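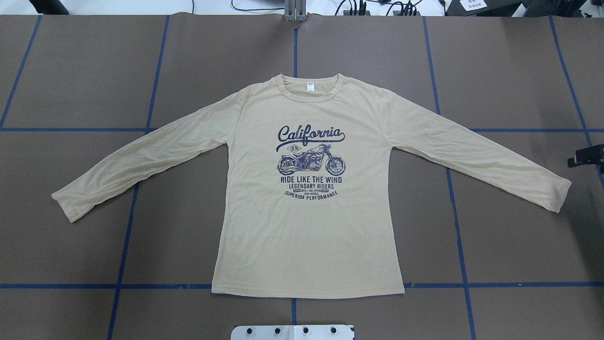

Is a student club going to fold your laundry for you any time soon? I doubt it, and after an evening at the Orneo robotics club I doubt it more.

Posted in May by the author
Print | E-mail this

The club wants to enter the Erkomell folding challenge, and the rules allow 15 minutes per garment. I could do 12 shirts in that.

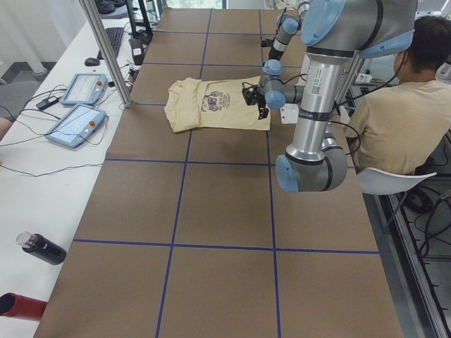

My trouble with contests like this is what gets scored. A neat grid of blue tape on brown paper makes everything look measured - but a laundry basket has no grid. Take the tape away and then show me the score.
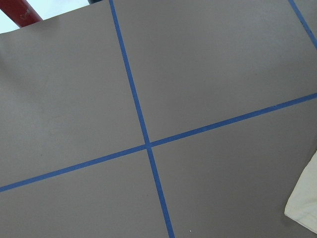 Wukutel commented that I'm being unfair, and that a first-year team managing 9 decent folds has learned more than I did in school. Maybe. I'd still like to see a sock.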